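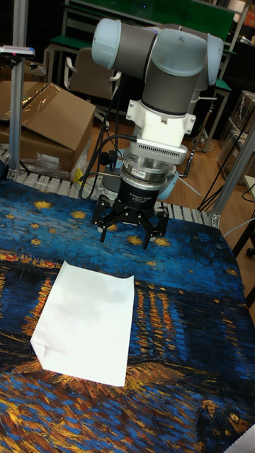 Section 4. Setting Up the Paper Demonstration for Open Days

Use this section when the arm is to be shown to visitors at the Wusilgate lab. It covers the table, the paper, the demonstration itself and the close of the session. Power-up and homing are in Section 2. Changing the gripper is in Section 3.

4.1 Before visitors arrive

1. Clear the table top and spread the printed cloth over it, night sky toward the robot base, riverbank toward the visitors.
2. Smooth the cloth by hand from the center outward. Small wrinkles are fine. A fold under the work area is not.
3. Check that the arm cables are strapped and that no loop can catch on the table frame.
4. Load the program Gernlow from the pendant and set the speed to 30 percent.
5. Run the program once with no paper and watch the full path.

Note: The height of the table surface is stored with the program. If the cloth is replaced with a thicker one, teach the height again (see 2.6).

Caution: Keep the emergency stop within reach of the operator at all times. Do not hand the pendant to a visitor.

4.2 Placing the paper

1. Take one sheet of plain white paper. A sheet that has been used before will do.
2. Lay it flat on the cloth, left of center as seen from the visitors' side. It may sit at an angle.
3. Step back behind the floor line, 60 cm from the table edge.
4. Press Start. The arm moves to its waiting position over the table and stops with the gripper open.
5. Press Continue. The gripper comes down toward the sheet. 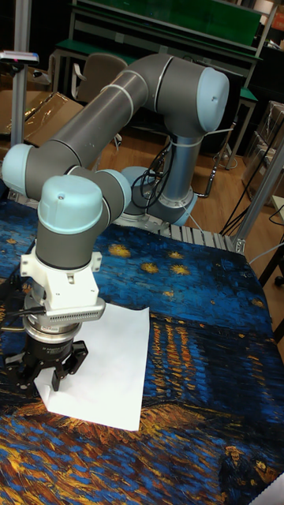 Brondham Robotics Teaching Group - Demonstrations and Visits

If the gripper stops too high, press Hold and lower it in 2 mm steps. Do not push the arm down by hand. If fault 608 comes up, the force reading has gone over its limit - raise the arm, clear the fault and start again from step 2.

Crumpled paper is harder to judge than a new sheet. A raised corner can move when the fingers touch it. Let visitors see this happen, then lay the sheet out again and repeat. Rommel Padilla usually runs the sequence three times per group and lets the visitors choose the angle of the paper for the last run.

4.3 Showing a different finger

The second part of the demonstration uses the long white finger. Fit it as described in 3.4, with the arm in its service position and the drive power off.

1. Take the paper off the cloth.
2. Load the program Bakhtiari.
3. Check that the force limit on the pendant reads 200. Lower it if it does not.
4. Press Start. The arm brings the tip down to the cloth and holds it there.
5. Explain what the visitors are looking at while the arm is still. Take questions at this point and not while it is moving. 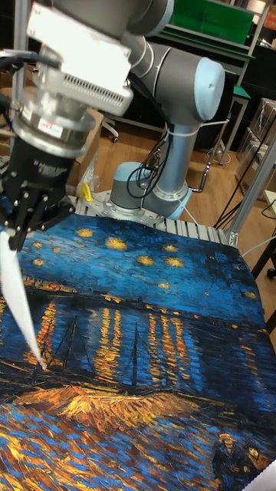
Figure 4-3. White finger with its tip on the cloth.

Caution: The finger is long and pointed. Visitors stay behind the floor line until the arm is back in its service position.

4.4 Closing the session

1. Send the arm to its service position and switch off drive power.
2. Remove the white finger and put it back in its case.
3. Fold the cloth with the print inward.
4. Write the group size and any faults in the visit log.

Bookings for the August open day go to Menaka Liyanage. Report a damaged finger or cable to Shahab Amini before the next group comes in.

Section last revised 2022-07-07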